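Unit handout: Comparing grippers for bin picking
Week 6 practical notes

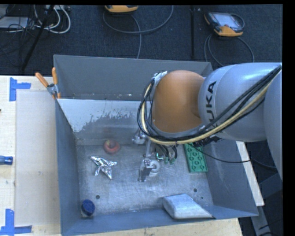
The lecture covered grasp planning as though the gripper were fixed. In the practical you will swap the gripper and keep everything else the same, so that differences in your results can be put down to the end effector. The arm program, bin position and camera position stay as they are for the whole session. Read these notes before you come to the lab.

Grippers in the comparison

The Tisto is a two-finger parallel gripper driven by compressed air. It closes fast and has a good range of opening, but force is set at the regulator and can't be changed part way through a grasp. Check the regulator before every block of trials and write the value on your sheet.

The Jitby is electric, also two-finger, with position and force available over the controller interface. It is slower to close. Students last March lost a lot of time to its homing routine, which has to be run again after any emergency stop.

The Hamada is a single suction cup. It needs a reasonably flat patch of surface larger than the cup and a clear approach from above.

Object set

Objects are chosen to cause different kinds of failure. A toy brick has flat sides and a studded top, so two fingers grip it well across the narrow direction and suction on the studs leaks. Crumpled foil changes shape under load and returns poor depth data where it is shiny. A small lidded container suits suction on the lid if it is standing up, and becomes a rolling problem if it is knocked over. Rounded objects tend to slip out sideways when the fingers close off centre.

Objects near a wall are a separate case. Sloping walls give the fingers a little more room than vertical ones, but a wide gripper body can still hit the rim before the fingertips reach the floor. Corners are worse, as two approach directions are blocked. If the planner returns no valid grasp, record it as "no plan" and leave the object alone. Don't nudge it.

Procedure

1. Check that the bin is in line with its table markings and that the clamp is tight.
2. Load the payload file for the fitted gripper. The wrong payload file will trip the collision monitor, or worse, won't.
3. Move the arm to the home pose in manual mode and look at the hoses and cables through the full wrist rotation. They must not go taut or catch on the rim.
4. Scatter the objects, clear the area and start the run.
5. Do 15 attempts per gripper, with a fresh scatter whenever the bin is empty.
6. Log every attempt as success, slip, collision or no plan.

A success means the object is lifted clear of the rim and held for 2 seconds. An object dropped after that is still a success for this exercise, with a note in the comments column.

Reporting

Give the success rate for each gripper, then break it down by object. With so few attempts the per-object figures are only a guide, so don't rank grippers on a difference of one or two grasps. The Werkley log set on the unit page has nearly 3,000 attempts in the same format and can be used to check whether your pattern holds up.

Include cycle time, measured from the start of the approach to release. Report the median, as one long recovery move will pull the average a long way.

Marks are out of 32. Half are for the analysis of failures. Attach your raw log as a CSV file, with the gripper name in the first column.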